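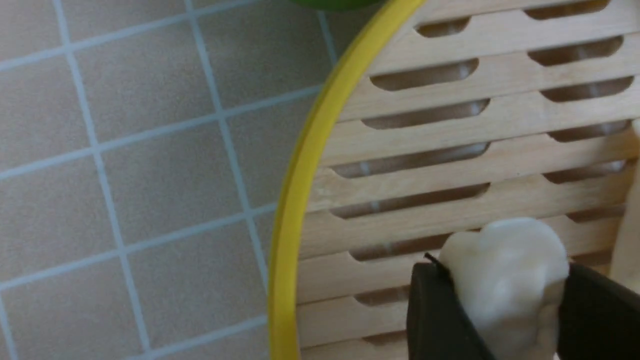

How to make plain steamed buns when you only have one steamer

I've been making these since a very wet November when I decided I was done paying takeaway prices for what is basically flour and water. My first lot came out like golf balls. The ones after that were better, and by now I can do them half asleep, so I thought I'd write it all down properly (my sister keeps texting me to ask how much yeast, hello if you're reading).

You'll need:

500g plain flour, plus a bit for the worktop
270ml lukewarm water
1 teaspoon fast-action yeast
2 tablespoons caster sugar
A pinch of salt
1 tablespoon sunflower oil
A steamer with a slatted or holey base and a lid
Baking paper

Any plain flour will do, and I buy whatever's cheapest. Strong bread flour makes them chewier, which my other half prefers and I don't.

Making the dough

Stir the yeast and sugar into the water and leave it while you weigh out the flour. Put the flour and salt in a big bowl, pour in the water and oil, and mix with a wooden spoon until it goes shaggy. Then get your hands in. It'll feel too dry for a minute or so and you'll be tempted to add more water. Don't! Keep squashing it together and it comes right.

Knead for about 10 minutes. You want it smooth and soft, a bit like an earlobe (Darmawan Mangundap told me that one at a street food evening class and I've never been able to unhear it). Cover the bowl with a tea towel and leave it somewhere warm until it's doubled. In my kitchen that's an hour in summer and closer to two in winter.

Shaping

Tip the dough out, knock the air out with your knuckles and give it another quick knead. This second knead is the bit I used to skip, and my buns had big ugly bubbles under the skin. Roll it into a fat sausage, cut it into 12 and shape each piece into a ball, tucking the edges underneath with your fingertips.

Pop each one on its own little square of baking paper. If you put soft dough straight onto wooden slats it sags into the gaps and sticks, and then you're at the sink with a toothbrush. Space them well apart, at least 3cm, as they puff up a lot. Mine go in two batches and the second lot waits on a plate under the tea towel.

Leave them for another 20 minutes before any heat goes near them. Poke one gently: if the dent fills back slowly, they're ready.

Steaming

Bring the water to a simmer, put the buns over it and steam on a medium heat for 12 minutes. Turn the heat off and leave the lid on for 5 more. I know you'll want to look. If you whip the lid off too soon they can wrinkle and collapse, still edible but very sad.

If your lid is metal, tie a clean tea towel round it so the drips don't land on the buns. Check the water level before the second batch too, I've boiled a pan dry and the smell hung about for days.

Leftovers freeze fine once cold. Steam from frozen for 8 minutes, or split them and fry the cut sides in butter for breakfast.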